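JALLANCE REPAIR ROOM WANTS YOUR SMALL METAL PARTS, PREFERABLY BEFORE YOU STEP ON THEM

Clasmont fix-it shop opens a gear library in October, with dark mats for everybody 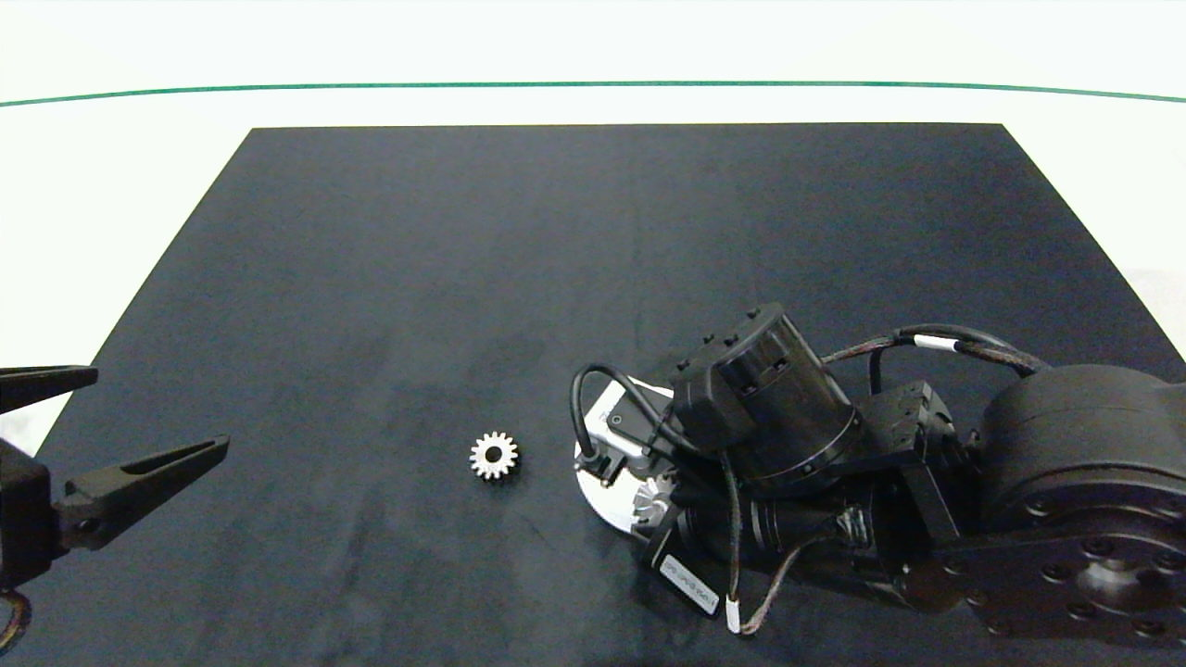

Zachary Fehr lost a gear from his mother's mantel clock in a beige carpet and wrote to say that he would have paid good money for a dark cloth and ten more minutes of patience. He got the clock going in the end, he added, with a gear from a bread machine, and it now runs fast enough to get everyone to church early.

Letters like his are the reason the Jallance Repair Room in Clasmont is opening a gear library this October. The library will collect, sort and hand out small used gears from clocks, mixers, music boxes, sewing machines, printers and anything else that once went around. Borrowing is free. Returning is encouraged, though the Repair Room admits that a gear installed in a working sewing machine is unlikely to come home.

The collection opens with 209 metal spur gears, most of them no bigger than a coin, all cleaned and measured. It also includes a shoebox of plastic ones, which will be measured when somebody feels like it.

"People throw out a whole mixer over one stripped gear, and then they feel bad and buy a nicer mixer," said Shirley Thibodeau, director of the Repair Room. "We would like them to skip at least one of those steps. I have thrown out two mixers myself, so I'm not up on any kind of horse."

The centerpiece of the library, if a flat piece of cloth can be a centerpiece, is the dark work mat. Every bench will have one. A small silver gear on a white table is an invitation to squint, and a small silver gear on a shiny white table under a ceiling light may as well be in Sullstead. On dark navy fabric it shows up. The cloth also keeps a dropped gear from bouncing, and a gear that lies flat with its teeth in plain view can be counted without anyone having to hold it up to the window and lose their place at tooth fourteen.

The mats do collect lint, and they crease. The Repair Room tried ironing them for a while and has stopped.

HOW IT WORKS

Visitors bring in the damaged gear, or as much of it as they were able to find. A bench helper counts the teeth, measures across the outside with calipers, and checks the bore, the hole in the middle where the shaft goes. If the hub is raised on one side, its height gets measured too. Those numbers go on a paper slip, and the slip goes to the drawers, where gears are filed by tooth count and then by bore.

When there is a match, the visitor takes the gear home in an envelope. When there isn't, the slip goes up on the wall and waits. The oldest slip at present is for a music box that plays most of a waltz.

Filing by tooth count was not the first plan. For one long winter the gears were sorted by the kind of machine they had come out of, a system that made perfect sense to Ysaline Caron, who set it up, and also to Ysaline Caron, who took it apart.

"A gear doesn't care that it used to live in a typewriter," Caron said. "I cared. I had labels printed."

The Repair Room hopes to have about 2000 gears in the drawers by next fall. Maëlle Campbell, who is in charge of the drawers, has asked that this figure be described as a hope.

WHAT TO BRING

Loose gears of any age are welcome, greasy or clean. So are dead clocks and kitchen machines, provided one person can carry them through the door without help. Please put small parts in a jar or a zip bag. Parts wrapped in a paper napkin have twice been mistaken for a used paper napkin.

The library can't accept car parts, bicycle chains or anything still plugged into something else. Watch gears are also beyond us for now. They are very small, and Campbell has seen what happens when the heat comes on and the vent is pointed at the bench.

BEGINNER EVENINGS

Two beginner evenings are planned for October, both starting at 6:30 p.m. Ivone Peixoto will show visitors how to take apart a kitchen timer, lay the pieces out on a mat in the order they came off, and put it back together with nothing left over. Timers are supplied. Children may attend with an adult, and adults may attend with a child if they need one to read the tiny numbers on the calipers.

"Lay it out left to right and keep your coffee on another table," Peixoto said. "That's most of the class. The rest is finding the spring."

The Jallance Repair Room is on Kennedy Street in Clasmont, up the side stairs. Gears can be dropped off any time the door is open, or left in the mail slot in a sealed bag. Reporters who would like to visit are welcome to come by, and may be handed a screwdriver.

Press contact: Shirley Thibodeau, Jallance Repair Room, Clasmont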